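Brass locks and keys from Sestwood
Gallery page, 23 September 2026

Welcome to my small gallery. I am Zuzana Sýkora, and I collect locks which were in daily use in ordinary houses, on cupboards, garden sheds, money boxes and letter boxes. I am not a locksmith. I learned what I know from old catalogues and from people who were patient with me, so please write to me if you find a mistake.

I bought my first lock in the year 2000, at a market in Laltari, and it had no key. For many months I tried every small key I could find at home, and in the end I paid 62 crowns to have one cut. After this I decided to buy a lock only together with its key. I have broken this rule several times.

Most of the brass pieces came to me this May from Neema Shemweta, whose uncle had a hardware shop in Sosau. The shop closed long ago and the stock stayed in drawers. She sent me also the order book, which is for me almost more interesting than the locks. On page 154 there is a delivery from the firm Zeman, with prices for each size and a note that the customer complained about the springs.

How I clean them: I use warm water, a little soap and a soft toothbrush, and I dry them for one night on a towel. I do not use polish. Some collectors like brass which shines like new, but I prefer the brown colour in the corners. Inside I put only graphite powder – oil collects dust, and after one winter the key turns badly.

If a key does not fit, I keep it near the lock anyway, with a paper label. Twice I found the correct pair only later, when I put everything out on the table again.
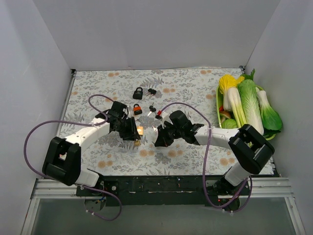 Brass locks and small keys are best looked at together, I think, because the colour of the metal tells you a lot about which of them spent years in the same drawer. It is also the easiest way to find a wrong label. The sheet with grey ferns and orange blossoms makes a pale ground for them, and brass is easy to see on it, though a small key near a fern leaf needs a second look. For the very small keys I still prefer plain white paper.

The catalogue number 364 is still without a name. The maker's mark is worn and I can read only the first letter, maybe a Z, maybe a 2. If you know this type, please send me a message by the contact form. I answer everybody, but sometimes slowly.

Text by Zuzana Sýkora. With thanks to Neema Shemweta for the order book.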